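Our second month in the Stellamis club

February 13, 2022

I promised to write more often in this blog, and then December came and went and I wrote nothing. So today I will try to tell what our club has been doing with the two arms.

For those who are new on this page: Stellamis is the student robotics club at our college. We are eight members this term. Each group must choose one household task and teach it to a pair of arms before the spring presentation. One group folds towels. My group has the clocks. The task has the name Lerar, after the old shelf robot that the club built before I joined, and we only took over the name.

The rules of Lerar are simple to say. The alarm clocks must go from the floor to a small white shelf with two levels. We do not write the movements in code. One of us guides the arms by hand controls, the computer records everything, and later a model learns from the recordings. We call one complete try an episode. Last Sunday evening we had 933 episodes on the disk. After we deleted the bad ones, 597 stayed. I was a little sad to see this number, but our mentor said it is normal for a first collection and that we should be strict.

The deleting took us two evenings. We had long discussions about what is "bad." If the arm touches the shelf but the clock arrives well, is it bad? If the person at the controls stops for five seconds to think, is it bad? In the end we wrote a page of rules and put it in our shared folder, which we call Kitau. I recommend that other groups write such a page before they start recording, and not after, like we did. 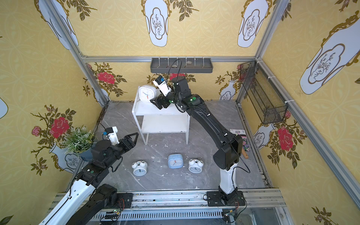
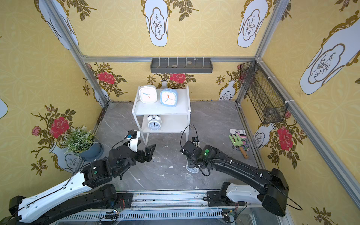 The lower level of the shelf has a twin-bell clock here, and the two square ones are on the top.

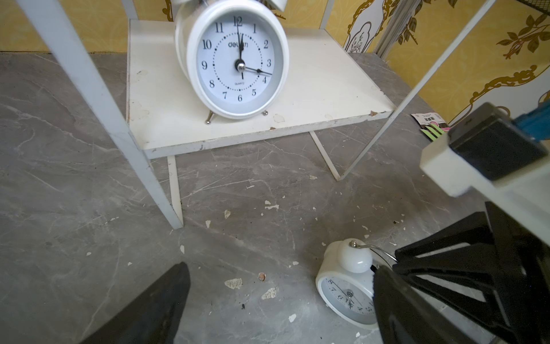
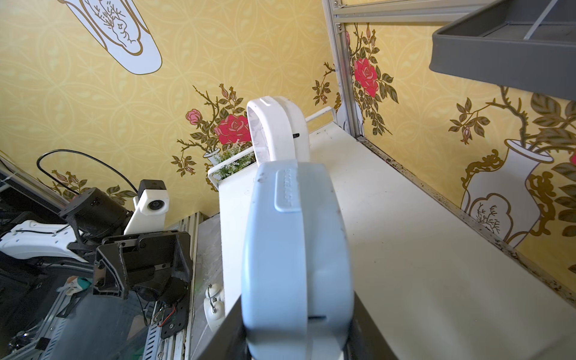 How many episodes does a group need before the training can start?
It depends on the task, but in our club the minimum is 500 good episodes for a task with two arms. A simple task with one arm can start with fewer.

The square clocks are my favorites for practice. They have flat sides and you can take them from almost any direction. The ones with two bells are more difficult for me. They are round, and it is easy to close the gripper too high and push the clock over. I improved when I began to come from the side and wait a moment before closing. My partner does it in a different way, very quickly and from the top, and her episodes are also fine. We do not know yet if it is good for the model to see two different styles. There was a small argument in the group about this, and now we mark in Kitau who was at the controls, so we can train with one style only and compare.

Next week we run the first training on the computer in the Lins room. We have it from Tuesday evening until the next morning, so the settings must be ready before. I am responsible for the file with the settings, and I still have to learn what half of the lines mean. If somebody who reads this has trained a model with a small number of episodes, please write me in the comments which batch size you used.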